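# Folding elastic-waist shorts so they stay folded

Quick one. Works for gym shorts, pajama shorts, swim trunks, anything with a gathered waist that fights back.
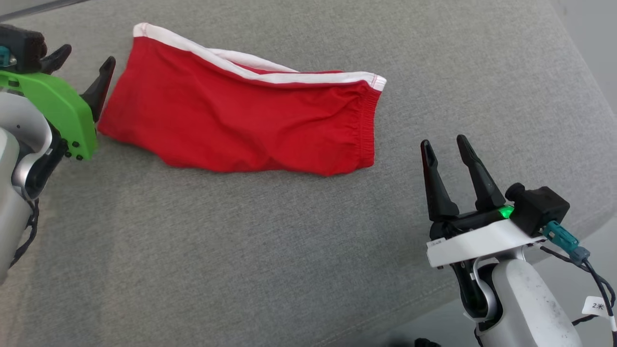

*Carard, May 2021*

Starting point is a wrinkled heap, red with white trim in my case, dumped on gray upholstery. Fine. You don't need a table. A firm seat cushion works, and woven fabric grips a bit so things slide less. Bed is worse, too soft.

**You need**

- the shorts
- a flat-ish spot
- 2 minutes, less once you've done a few pairs

## 1. Find the waist

Pick up by the waistband, both sides. Not the legs. If you can't tell what's what in the heap, feel for the puckered bit, that's your elastic. One shake, hard. Gets most of the creases out and flips the legs down.

Inside out? Fix it now. You will not fix it later.

## 2. Lay flat, front up

Waist away from you, legs toward you. Smooth from the middle out with the side of your hand. Don't pull the elastic wide, it just snaps back and drags the fabric with it. Let it bunch. Work on the part below.

Trim or binding on the hem likes to curl at the corners. Press it down with a thumb and hold for a second.

## 3. Leg over leg

Fold in half the long way so one leg sits on the other. Line up the hems first, then the waist. Everybody does waist first and the hems end up crooked.

The crotch seam pokes out in a little triangle. Tuck it in so you have a straight edge.

## 4. Thirds

Hem up to the middle. Then waist down over it. Elastic goes on the outside of the packet, it's the thick part and it holds the rest down. If its a short pair, skip thirds and just fold in half.

## 5. The tuck (optional)

For suitcases. Open the waistband a little and push the folded hem end inside. Now it's a pocket and you can throw it across the room. Ya-wen Tseng showed me this one in December and I've packed that way since.

Doesn't work on anything with a stiff waistband or a big knot in the drawstring. Undo the knot.

## Storing

Stand them on edge in the drawer, fold side up. I use the Pakex divider, the 220 mm one. The 109 is too narrow for adult sizes, fine for kids stuff. Shoebox works too.

## Stuff that goes wrong

- **Falls open:** folded too loose. Press the air out before step 4.
- **Lump in the middle:** pocket lining. Reach in and flatten it.
- **Still wrinkled:** fold while slightly warm from the dryer, or hang overnight and fold tomorow.

T-shirts next, when I get to them.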